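# Shared workshop in Gristau finishes hand-held gripper build

Members of the Ilix workshop in Gristau have put together a hand-held gripper for recording everyday table tasks, and are now using it in trial sessions at the workshop. The group published its parts list and build notes on 1 Dec 2018.

The tool is called Vala. It is held in one hand and worked with a trigger, and a small camera on the body looks out over the two fingers. A person picks things up with it and puts them down again, and the recordings are meant to be used later to teach a robot arm the same movements. The workshop does not yet have the arm. It plans to build one over the coming year, from a kit frame and second-hand motors.

Work on the gripper began in October, after the workshop was given 600 euros from the town's small grants fund. The money went on plastic filament, two bearings, a linear rail, springs, screws and the camera. A further sum came from members, who paid for a replacement printer nozzle and a second roll of filament when the first ran out halfway through a set of fingers.

The finger design went through 3 versions. The first was a copy of a shape the group had found in an older project and was too thin near the tip -- it bent when it closed on anything heavier than a pen. The second was stiff enough but the screw holes cracked after a few days of use, as the screws had been driven straight into the plastic. The current version has thicker fingers, printed in dark green, and brass threaded inserts that are pressed into the mount with a soldering iron so that screws can be taken out and put back without wearing the thread. 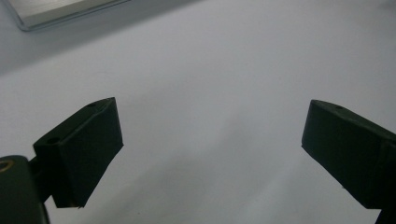 Printing a full set takes most of a day on the workshop's older machine, and the notes advise against speeding it up. Fingers printed at the faster setting came out with weak layers and two of them split along the side when the screws were tightened. The notes also say the inserts should be left to cool fully before anything is screwed into them.

The finished tool weighs 414 grams with the camera fitted. Members had hoped for less, and the build notes list several places where material could be taken out of the handle. Holding it for a whole session is tiring, according to the notes, and the group has limited each turn to a quarter of an hour.

The sessions are held at a white table in the back room of the workshop, on the ground floor of the former Dumitrescu bakery. The light comes from a pair of ceiling panels. Members tried desk lamps at first but found that the hard shadows made the recordings difficult to sort, and the lamps have been put away.

So far the group has made roughly 700 short recordings. Most are simple: pick up a cup, move it to a tray, let go. Others involve folding a cloth or putting a lid on a box. Each one is given a number and a one-line note, and recordings in which the object slips are kept along with the rest and marked as such.

One problem has been blur. When the hand moves quickly, the edges of the fingers smear in the recording and it becomes hard to tell exactly where they are. The group has asked people taking part to move more slowly near the start and end of each task, and is looking at a camera with a shorter exposure -- though that would need brighter light in the room and would add to the cost. 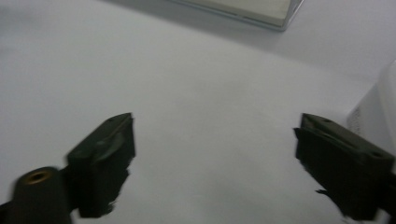 *The gripper's fingers, open above the table at the Ilix workshop in Gristau.*

A second problem is lining up the two fingers. On the current version they can be a little out of step when the trigger is released, with one opening before the other. The build notes put this down to uneven springs and suggest buying springs in matched pairs. A gear between the two sides was tried on paper and dropped as too bulky.

The files for the printed parts are free to use and can be copied on to a memory stick at the workshop desk. They include the fingers, the mount, the handle and the camera bracket. The group has left the earlier finger shapes in the folder for anyone who wants to compare them, with a warning that the first version should not be printed for use.

Ilix also plans to build a second gripper so that two people can record at once, or one person can work with both hands. Parts for it have been ordered. The second tool will use the same fingers but a slimmer handle, and a removable wrist strap will be tested to take some of the weight.

The workshop is open to members in the evenings and to visitors by arrangement. People who would like to take part in a recording session do not need to know anything about robots, and are shown how to use the trigger before they start. Names can be left at the desk or on the sheet inside the front door.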